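Osau 仕切り付きオープンコンテナ

屋外作業・倉庫・工房向け 収納用品
取扱:Harnari

商品概要

Osauは、上面が開いた箱型の収納コンテナです。内部に仕切り板を立て、大小二つの区画に分けて使います。園芸資材、金物、船具、釣り用品など、形の揃わない物をひとまとめにしておく用途を想定しています。蓋は付属しません。

もとは地中海沿岸の小さな港町で、漁具の整理箱として作られていた型を参考にしています。設計はCharalambos Zervas、製造はVasilakisの工場が担当しています。日本国内ではHarnariが輸入と検品、部品の供給を行っています。

仕様

品名:Osau 仕切り付きオープンコンテナ
容量:352リットル(仕切り板を外した状態)
耐荷重:19キログラム(仕切り板の上縁にかけられる荷重)
区画数:2
色:ダークグレー
仕切り板:着脱式、淡色仕上げ
蓋:なし
保証期間:5年
原産国:ギリシャ

本体の色は製造時期によって濃淡に差が出ます。複数台を並べて使う場合は、同じ時期に製造されたものをまとめて出荷しますので、注文時に備考欄へお書きください。

仕切り板について

仕切り板は左右の溝に上から差し込んで固定します。工具は要りません。標準の位置では後ろの区画が狭く、手前の区画が広くなります。後ろには刃物や長さのある道具を立てて入れ、手前には袋物や鉢、ロープの束などを置くと出し入れが楽です。

板の向きに裏表はありません。片面の擦れが目立ってきたら前後を入れ替えて使えます。交換用の板は単品でも販売しており、価格は1枚3,000円(税込、送料別)です。旧型のWistgateをお使いの方は溝の幅が異なるため、専用の板をお求めください。Osau用の板を削って合わせることはおすすめしません。 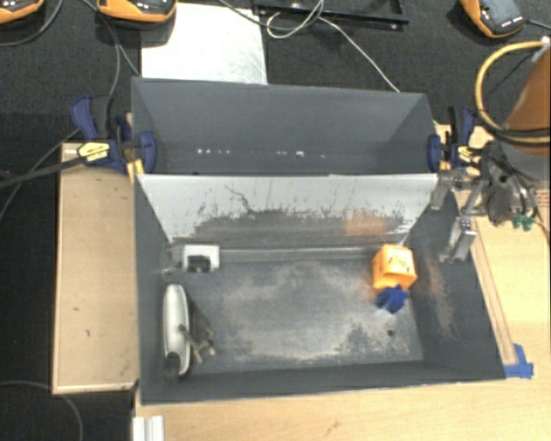 使用による外観の変化

塗装面や底面の擦れは使用に伴って生じます。砂の付いた道具、金属の角、素焼きの鉢などを引きずるように出し入れすると、底の中央から手前にかけて白っぽく曇った跡が広がることがあります。仕切り板では、上縁よりも下のほうに縦の筋や黒ずみが出やすくなります。表面だけの傷であれば強度への影響はなく、保証の対象にもなりません。

次の場合は使用を中止し、点検をご依頼ください。

・側面または底に、爪が引っかかる深さの割れがある
・仕切り板が溝から浮き、押しても戻らない
・荷を入れて持ち上げると底が大きくたわむ
・溝の縁が欠けている

点検の際は、全体の写真と該当箇所の写真をそれぞれ添えてください。現物の送付が必要な場合は、当方から連絡します。

設置

平らで硬い面に置いてください。砂利や芝の上に直接置くと、底の一部に荷重が集中します。やむを得ず軟らかい地面に置くときは、下に厚手の板を敷いてください。

壁際に置く場合は、後ろ側を壁から手のひら一つ分ほど離します。側面は内側へ傾斜しているため、上縁が壁に当たっていても下には隙間が残ります。落ち葉やほこりがたまりやすいところですので、季節の変わり目に一度動かして掃除してください。

直射日光の当たる場所でも使えますが、色あせは早まります。上面が開いているので、雨ざらしになる場所では別途カバーをご用意ください。積み重ねての使用はできません。

手入れ

ふだんは中の物を出し、乾いたブラシで砂や土を払うだけで足ります。泥が固まっているときは、水を含ませた布をしばらく当てておき、ふやけてから拭き取ります。その後は日陰で乾かしてください。

油汚れには薄めた中性洗剤を使います。シンナー、アセトン、塩素系漂白剤は表面を傷めます。金属たわし、研磨剤入りのスポンジも避けてください。茶色い付着物はもらい錆のことがあります。早いうちであれば、プラスチック製のへらと中性洗剤で薄くなります。

仕切り板の溝には細かな砂が入り込みます。年に一度、板を抜いて溝を古い歯ブラシで掃除すると、差し込みが固くなりません。潤滑油は砂を呼ぶので、差さないでください。

収納の例

園芸:手前に培養土の袋と植木鉢、後ろに支柱と剪定ばさみ。球根を入れる場合は通気のよい網袋に分けます。

船具:手前に係留ロープと防舷材、後ろにボートフック。塩水に触れた物は真水で流してから入れてください。

工房:手前に端材、後ろに定規や長い木工やすり。端材は長さを揃えて立てると、底に破片がたまりにくくなります。

農具倉庫で使用しているPanagiotis Kontogiannis氏からは、区画の広さに差があるので、よく使う物を手前に集められて都合がよいとの感想をいただいています。一方で、後ろの区画に小物を入れると底まで手を伸ばしにくいとの指摘もありました。小物は別の容器に入れてから収めてください。

注文と配送

注文はHarnariの注文書、または取扱店で受け付けています。在庫品は受注後、最長で19日以内に発送します。9月は工場の棚卸しのため、仕切り板単品の出荷が遅れることがあります。

本体は大型荷物の扱いとなり、玄関先での引き渡しです。階段を使っての搬入や、設置場所までの運び入れは承っておりません。到着後は梱包を解き、割れや欠けがないかをその日のうちにご確認ください。

返品は未使用品に限ります。土や油の付いたもの、仕切り板の溝を加工したものは受け付けられません。返送料はお客様のご負担です。

関連商品

Osau用 交換仕切り板
Wistgate用 交換仕切り板
Osau用 防水カバー

本ページの記載内容:2025年5月10日現在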